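Mixing patterns in a small dining room, how much is too much?

glilang_h
Posted 2/2/26
ok so we're redoing the dining nook, 60 sq ft if that. Wife wants a damask paper on the walls, I want the floral tablecloth my aunt left us to stay. She says pick one. Budget is 400 for everything incl paste. Can two patterns live in one room or no

plulo_fan
No. Sorry. One busy thing per room. Paint the walls cream, keep the cloth, spend the 400 on a decent light.

RLubis
Disagree with above. Two patterns is fine if the scale is different. Big damask + small flowers, good. Both medium size, headache. Get samples first and tape them up, leave em a week. Look at night too, our Grosard paper went totally green under the lamp.

plulo_fan
A week of samples for a nook?? come on

RLubis
Paper isn't returnable once its cut. So yes a week.

Azlan P.
We did stripes, damask AND botanical. Beige ground on the wall so it stays quiet, pale ground on the flat stuff. Only real color is the orange flowers. My mother in law hates it, I don't care. Paper was from El Khatib, 200 for the rolls, they had a sale on in May. Match the repeat before you cut, I lost most of a roll not doing that.

glilang_h
@Azlan that's pretty much what I'm picturing. does the stripe make the wall look taller?

Azlan P.
A bit. Mostly it hides the seams

davoud_s
Hung paper for a living, few things. Damask on stripes is unforgiving if your corners are out of plumb, and in an old house they are. Start from a plumb line, not the corner. Size the wall first. And don't buy the cheap Skokis paste, it dries too fast to slide the sheet.

plulo_fan
Still say cream paint. You'll be sick of it in a year and stripping paper is misery

glilang_h
lol noted. wife is reading this and siding with RLubis. Ordering samples tonite. Azlan can you post how yours go together?

Azlan P.
sure, wall and flowers together

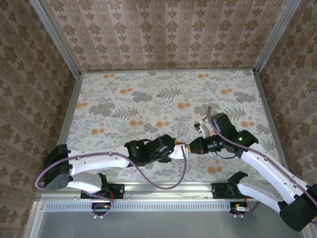 Similar threads

Stripping old wallpaper without wrecking the plaster
Round or square table for a tiny nook?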